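Robot Handling Lab
Handout 4: Comparing two-finger grippers on boxed goods

Prepared by Zoia Hrynyshyn. Bench supervision: Hnat Koval.

Purpose

The session compares three parallel grippers on the same pick task and with the same set of cartons. You will record aperture, approach angle, grip force and outcome, and you will review wrist-camera footage from your own trials. Written results are due at the April review.

Read Handout 3 first. The terms stroke, aperture, finger depth and payload are used here as defined there.

Equipment

Gripper A, Kirby: electric, short stroke, hard fingers with flat pads.
Gripper B, Plurnley: electric, long stroke, angled fingers, replaceable pads.
Gripper C, Joston: pneumatic, two positions only, force set by regulator pressure.
Controller: Zakaria, one per bench, with the force-limit key removed.
Hand-held carrier with camera mount, used for demonstration runs before the arm is enabled.

Grippers A and B report finger position. Gripper C reports only open or closed, so aperture at contact has to be read from the video. Mark those readings with a V in the log.

Variables

Set one variable at a time. The carton stays the same within a block of trials. A block is 13 trials, and the first trial is discarded.

Approach angle is measured between the tool axis and the work surface. Use 90 degrees for the first block and 45 degrees for the second. Check the angle with the digital level against the flat of the tool flange. The finger housing on Gripper B is tapered and will give a false reading.

Clearance is the aperture before closing minus the width of the carton along the closing direction. Record it separately for each side. A total clearance that looks adequate can be almost entirely on one side, and the carton will then be pushed before it is gripped. With a light carton on a smooth surface the push may not matter. With a heavy one it shows up as a rotation of several degrees.

Reading the wrist view

The camera is fixed to the tool, so the fingers keep nearly the same place in every frame while the work surface moves behind them. Use the fingers as the reference when you estimate lateral offset. Surface marks can serve as a second reference between frames, provided the surface is not moved during the trial.

At a steep viewing angle the far part of the surface is compressed. Equal distances in pixels do not correspond to equal distances on the surface, and offsets should be compared only at the same depth. Ostap Hnatiuk's calibration sheet gives a correction for the middle of the view. It is not valid close to the fingers.

For the alignment reading, take the long edge of the carton nearest the fingertips and compare it with a line joining the same point on both fingers. A small tilt can be corrected by wrist rotation. Unequal gaps at the two sides need a lateral move first.

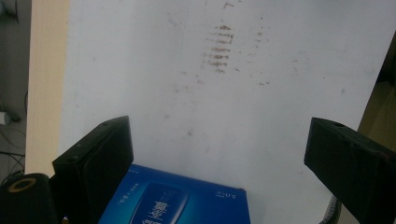
The blue box lies between the two black fingers with its upper edge close to horizontal and slightly tilted. Its left corner is tucked in beside the left finger, while a strip of white surface separates its right side from the right finger. Log a view of this type as "tilt small, offset left" and correct the offset before the tilt. The column of reddish-brown streaks farther up the surface is usable as a reference for lateral motion. The fainter gray smears are spread over the middle and lower surface and should not be used.

Procedure

1. Home the gripper and confirm full aperture on the controller. For Gripper C, confirm by eye.

2. Place the carton inside the taped area and enter its width in the log.

3. Make 5 demonstration runs with the hand-held carrier. Keep the closing speed constant and do not correct the pose after contact.

4. Transfer the carrier to the arm. Torque the mounting screws in a cross pattern.

5. Run the first block at 90 degrees, then the second at 45 degrees. Save the video after each block.

6. Repeat with the next gripper. Rezero the force reading after every tool change – the cable load differs between tools.

Outcome codes

S: carton lifted and held until the release command.
P: carton pushed before both fingers made contact.
R: carton rotated in the grip during the lift.
D: carton dropped.
X: trial void, with a note.

Use one code per trial. If P is followed by a drop, enter D and put P in the notes column.

Known problems

Printed cartons with a glossy face can lose the edge detector when a lamp reflects near the top edge. Ivan Hrytsenko recommends lowering the exposure one step before moving any lamps. Record the change.

Gripper B closes on the left finger first when the belt is slack. Check by closing on the gauge block. If the block shifts, stop and report it to the bench supervisor.

Report

Submit one table per gripper and a single page of discussion. State which gripper tolerated the largest initial offset and give the trial numbers that support the statement. Success rate alone is not sufficient. Send the log and video folder to Khrystyna-Mariia Vasylenko, with the bench number in the folder name.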